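Unit 4 handout - Rules for arm work around doors, lamps and buttons
Dreltcombe automation short course
Read before lab. Bring it with you, one copy per bench.

Carried over from last time: the arm has no idea what it is touching. You do. Most of these rules come down to that.

1. Words we use

Bench rules = what we ask for in this lab. Site rules = whatever the place you end up in asks for. Where the two disagree, the stricter one wins.
Guard = anything that keeps a person out of the reach of the arm. Tape on the floor is not a guard. It's a reminder.
Stop = power off the joints. Hold = joints powered, not moving. People mix these up all the time and it matters, an arm on hold can still move if the next command comes in.
Handover = the moment control goes from a person to a program or back. Most of our bench log entries are handovers.

2. Before power

- Bench clear of anything the task does not need. Mugs, phones, tape rolls, the lot.
- Stop button in reach of the person running AND the person watching. Try it. Press it every session, not only the first one.
- Check finger pads for cracks and loose screws. Wiggle test by hand, power off.
- Cables: move each joint through its range by hand and watch the slack.
- Object on the bench must not slide when pushed. If it does, fix that first, don't try to fix it in software.
- Long hair tied, sleeves up, lanyards off.

3. Speed and force

Teaching speed for everyone until signed off. After sign off you may raise it one step at a time, with a full clean run between steps.
Force limit is set per task, written on the sheet, and you do not change it mid session. If the task needs more force than the sheet allows, stop and ask why. Usually the approach angle is wrong. A push button wants a straight push. Come in at a slant and the finger skates across the panel and you get a scratch and no press.
On two-arm benches the limit is for both arms together when they touch the same object. People forget this one. Two arms each inside their limit can still bend a hinge.

4. Doors

Hinged doors get their own section as they cause the most damage.

- Know the swing. Mark the arc on the bench with tape before the first run, then keep both arms' parked positions outside it.
- Never pull a door against a latch. Release first, pull second. If there is a release button, the button opens the door and the finger only guides it.
- Don't close a door with a finger inside the opening. Sounds obvious. Put a check in your program anyway: finger position outside the front lip before any close command.
- Latch slots are a trap for thin fingers. Keep tips away from them, plan the path so it crosses the opening well clear of that side.
- Open door = longer object. Redo your collision box when the state changes. A box drawn with the door shut is wrong once it's open.
- Glass trays lift straight up, clear of the rim, then out. No dragging.

5. Appliances with their own power

Anything that heats, spins or cuts is a second machine on your bench and has to be treated like one.

- Plug reachable without leaning past the arm.
- Read the display before every run and write down what it says. A zero on a display does not mean the power is off. A lit lamp or indicator means there is power, full stop.
- Never run a microwave empty. Practice runs are door and approach only. If the sheet includes pressing start, there is a cup of water inside, and a person at the plug.
- Labels in a language you don't read: get them translated and taped to the sheet before the lab. No guessing. Start and cancel are often neighbors, sometimes on one pad, and then left and right matter a lot.
- Touch pads: aim for the middle of the half you want, not the dividing line.
- Don't rely on color to find a button. Use position plus the printed text. Colors shift with the lamp on.

6. Logging

Log every run, good or bad. The Cillotham bench got to 2,546 logged runs and the bad ones were the useful part, teh good ones all look alike.
Minimum per run: task name, start state, end state, who ran it, stops pressed and why. Start state for door tasks has to say open or closed. "Normal" is not a state.
Review the log when you reach 31 runs on the same task. Two stops for the same reason before then, you stop and review early.
Use the Abbasi sheet for this (the one-page version, the long one is retired). Vinon format also ok if you already have it set up, just keep the column order.

7. Cameras

- Chest view and wrist view do different jobs. Chest view for where the arms are. Wrist view for where the fingertip is. Check both before a press.
- The gripper hides things from its own camera. Plan for it: look first, then move in.
- Plain backdrop behind the object, hung so it can't drift into the work area.
- Glossy doors and glass give bright spots. Don't use a bright spot as a landmark, it moves when you do.
- No faces. Step back from the bench before recording starts.

8. Sign off

80 percent on the written check, plus one supervised session with no unexplained stops. An explained stop is fine! Pressing stop when unsure is never marked down, so please press it.
Lab closed Sunday. Sheets due before the next session, late ones get looked at when there is time.

For sections 4, 5 and 7. Write the start state for each as you would on the sheet, then say which rules apply before the next move.
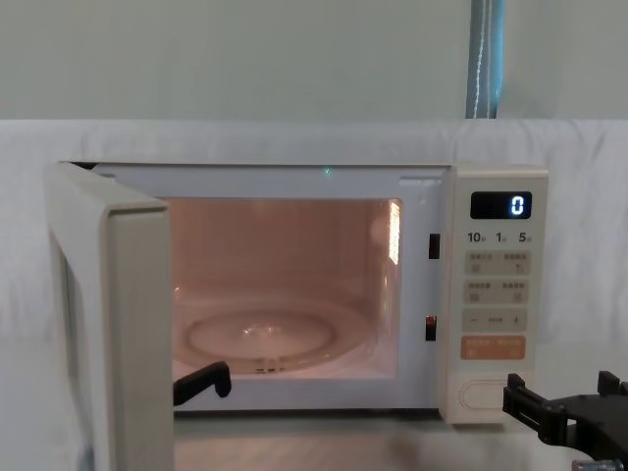
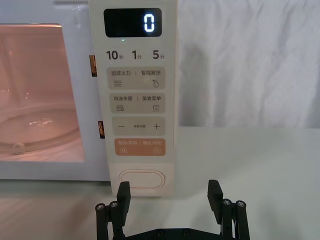

Microwave task, wrist view. Display at 0, open gripper close to the door-release button.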